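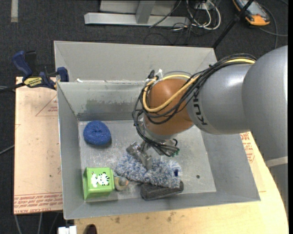

Section 3: Setting Up Stock Locations in Plosell Inventory

Before you start, you will need an administrator login, a list of every place you keep things, and a drink. The list matters most. If yours lives in the head of whoever has worked there longest, get it onto paper first.

3.1 Create a site

1. Open Settings and choose Sites.
2. Click New Site and type a name. Up to 22 characters are allowed, spaces included. "Warehouse" is fine. "Warehouse (the new one)" is one character too long and will be wrong in a year anyway.
3. Pick a time zone. Plosell guesses from your browser, and it guesses Iyengar Standard Layout for the shelf plan while it is at it. Change either one if you disagree.
4. Click Save. The screen does not say "Saved." It goes back to the list, which is its way of saying so.

Note: A site cannot be deleted once it has stock in it. It can be archived, a polite word for hidden.

3.2 Add zones and bins

1. Select the site and click Add Zone.
2. Give the zone a short code. Two letters work best on labels.
3. Inside the zone, click Add Bins and enter a first and last number. Plosell fills in everything between.
4. Check the preview before you click Create. Typing 800 when you meant 80 is easy to do and tedious to undo, as bins must be removed one page at a time.
5. Set the bin type to Fixed if it always holds the same item, or Mixed if it holds whatever landed there.

Caution: Do not reuse the code of an archived bin. Old counts will attach themselves to the new bin, and your first report will show stock you sold in March.

3.3 Print labels

1. Go to Labels and select the bins you want.
2. Choose a template. Deltatmont is the large one, readable from a ladder. Clekthorpe is the small one, readable from very close up.
3. Print one test label and scan it.
4. If the scan opens the right bin, print the rest. If it opens the wrong bin, go back to 3.2 and look at your zone codes.
5. If nothing opens at all, clean the scanner window – then try again before calling support, who will ask you to clean the scanner window.

Note: Stick labels on the bin or the shelf edge, never on the lid. Lids travel.

When the labels are up, continue to Section 4, Opening Counts. Set aside an afternoon.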